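Robot Projects, Unit 4: Setting a Table with Two Arms
Posted October 15, 2019 by Renata Valdebenito

These notes cover the bench work for the two-arm project. Read them before your group's session. The wiring checklist is in the Unit 3 handout and is not repeated.

The work surface is brown paper marked off with blue tape. Rows are lettered from the far edge and columns are numbered from the left. Write every object position as a cell, and use the same cell names in your code and in your log. 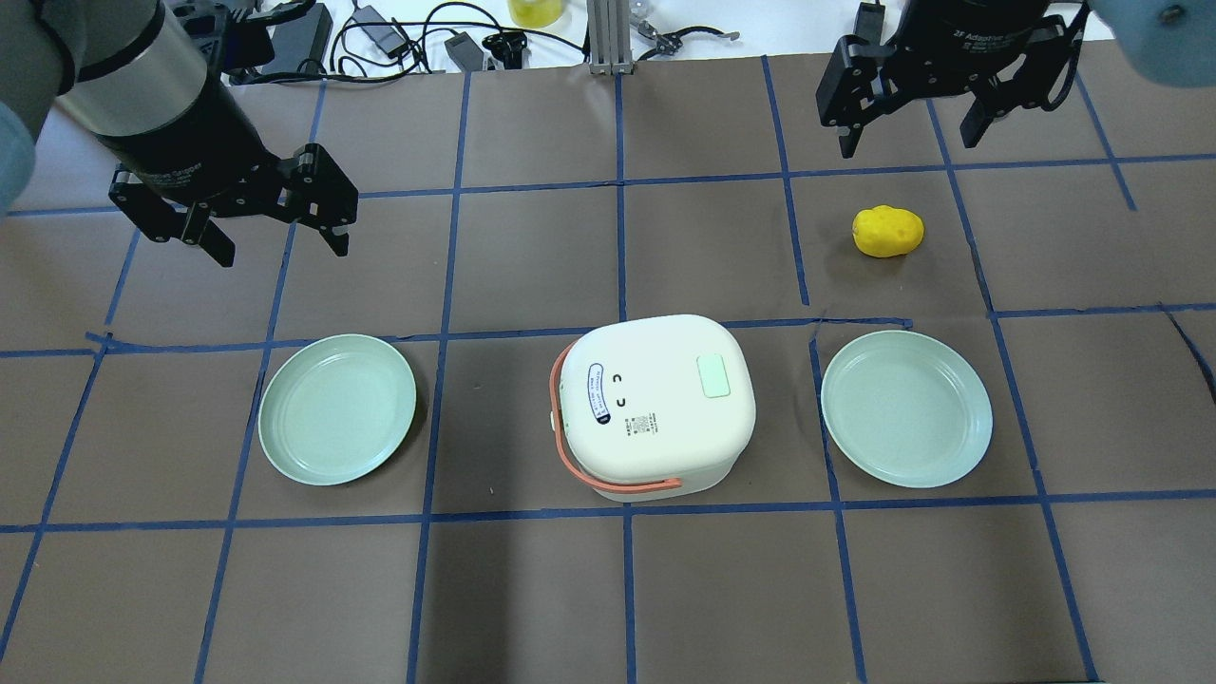 Each group writes one start layout and one goal layout. Keep the rice cooker and both plates in the layout even if your task only moves the food. A plate you never touch still limits where the other arm can go.

1. Load your layout file and read the cells aloud to your partner, who checks them against the table.

2. Home both arms. Keep speed at 70 mm/s for first runs — Bhupendra Ahuja will sign off on anything faster.

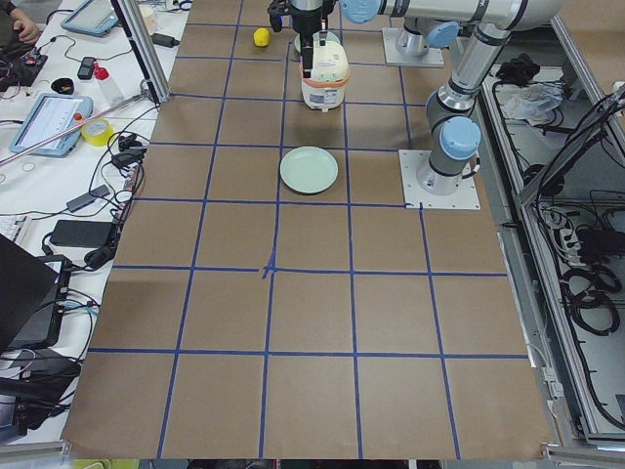 3. Switch to the wrist view and save a still before each grasp. Food goes near the middle of its cell. If a finger pad overlaps a plate rim in the still, raise the approach height and take another.
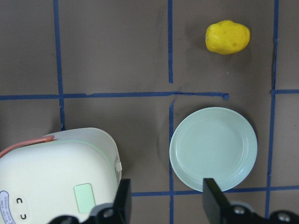

4. Run the lid task last. Start with the gripper pointing straight down and approach slowly. Stop if the cooker shifts on the paper.
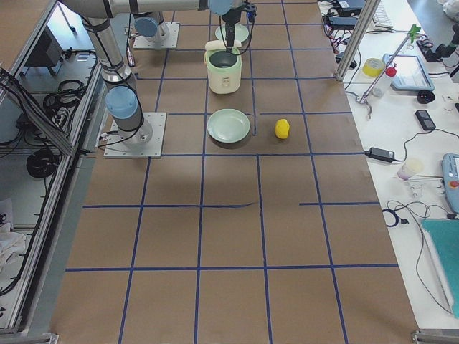
Figure 4. Gripper at the rear rim, lid open.

Log at least 6 runs per group, failed ones included. For a failed run, give the step number and the cell. "Arm missed" is not enough. Logs go in the Masstead folder under your group name.

Related
Unit 3: Wiring and Safety Checklist
Unit 5: Handing Objects Between Arms
August workshop notes: Taping a Grid

This site uses cookies to remember your settings. Accept | Manage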